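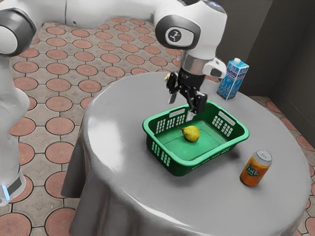
We got to the Trekuldale police open day just after ten on Sunday, and the queue for the old custody block was already 40 deep. It was well worth the wait, though! The officer showing us round had worked on youth gangs in Cudthorpe and talked very kindly about the lads she still hears from.
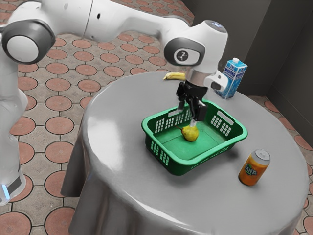 After tea we sat in on the talk about smuggling – mostly cigarettes, 700 cartons in one van – and how boys of 14 or 15 get drawn in as lookouts. I could have listened all afternoon, but our bus left at four.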